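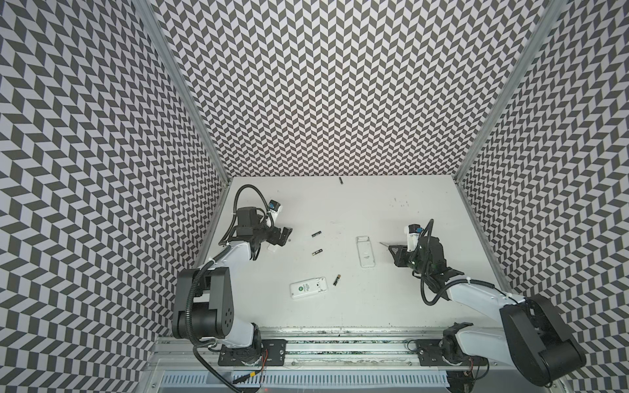
Binta Igwe spent 31 years laying floors before she started teaching other people to do it. Her evening class in Clilville meets in the old Duvdale showroom and runs until April.

"Most of them come in wanting to do herringbone," she said. "I make them do straight rows first. They don't like it."

Igwe said the first line matters more than any other. She snaps it down the middle of the room and measures from there, never from a wall. "I've been in one house where the walls were square," she said. "One."

Eun-ji Nam took the class last winter and then redid her own hallway. She bought 530 tiles and had 50 left over. A contractor had quoted her $4000 for the job.

"My knees hurt for a week," Nam said. "There's a bad cut by the closet and I put the shoe rack over it."

Igwe has seen the hallway and said the cut is fine. She is more concerned about the grout, which Nam has not sealed yet. Nam said she plans to get to it in November.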